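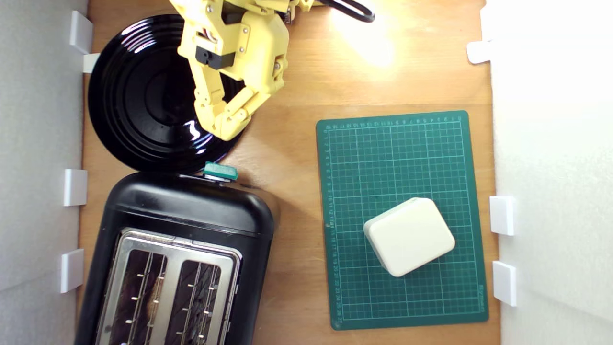 Tabletop with plate, toaster and cutting mat.

How to read a sanctions notice before shipping goods

Start with the date the measure takes effect — the date of the announcement is often earlier. A notice published in February may not bind exporters until a later month.

Find the annex. Ours at Polteno last ran to 1,572 entries, so search by

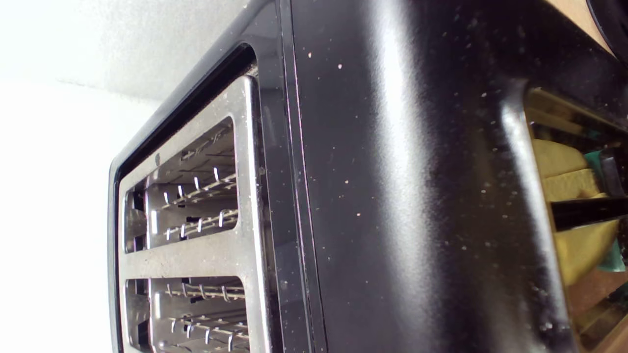 name, then by registration number, then by address. Try at least two spellings of any name that has been transliterated.

Next, check ownership. Some regimes block a company when listed persons hold half of it between them. Write down each holder's share and confirm that the total comes to 100 percent.

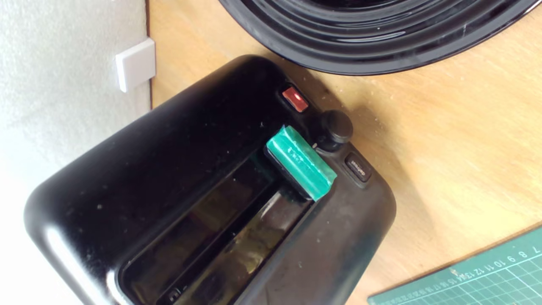 Goods are checked separately from parties. Look up the tariff code for each item, including ordinary household ones. A black toaster with tape on its lever gets a code like any other line on the invoice, and used condition does not exempt it. Save the search results with the file and send open questions to Uzma Shaikh before 11 a.m.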